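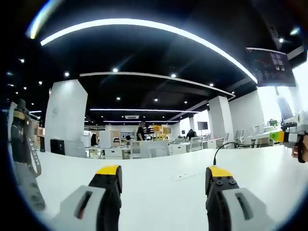

I am building a pair of hand-held grippers in our shared workshop at Allness, for teaching a small arm how to pick up objects, and the cable gives me trouble. The grey housings were printed at home, following the Prenis plans. The cable leaves from the top of the right finger and makes a loop to the right over the table, and I think this loop pulls on the finger when I turn my wrist. After 19 short recordings the opening value has moved by 2 mm. Is it the cable, or is my calibration wrong?

– asked by slowsolder, 2020-08-15

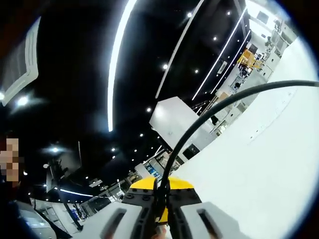
The cable is 300 mm longer than the plans say, as I could not buy the short one. I have already tightened the screws and cleaned the finger pads. I would prefer not to print the housings again, it takes me a whole weekend.

**kettle_and_vise**

It can be both, so please test them separately. Close the fingers fully and write down the value. Then hold the cable in your other hand, so that it has no weight on the gripper, and close again. If the two values are different, the cable is guilty.
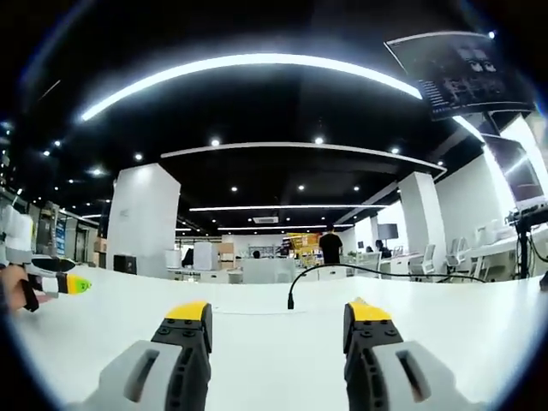
For the repair, fix the cable to the housing with a small clip and leave a little slack between the clip and the finger. I did this on my Tititis build in May and made 792 recordings afterwards without a new calibration. Do not use hot glue – it lets go when you twist.

**tramline6**

Just buy the short cable, mate.

**ohm_on_the_range**

I agree with the first reply, but check the plug also. Mine was not pushed in to the end, and each time the cable swung, the value jumped. A colour mark on the plug helps to see if it has moved. 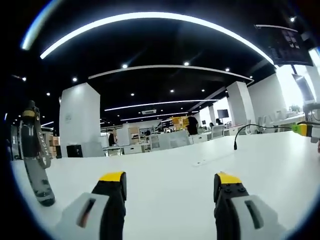

*Both fingers with their yellow tip pads, and the black plug at middle right*

If the value drifts slowly and never jumps, then it is probably not the plug. In this case look for play in the finger slide. The Mahama forum has a drawing of a thin shim for it, you can cut it with normal scissors.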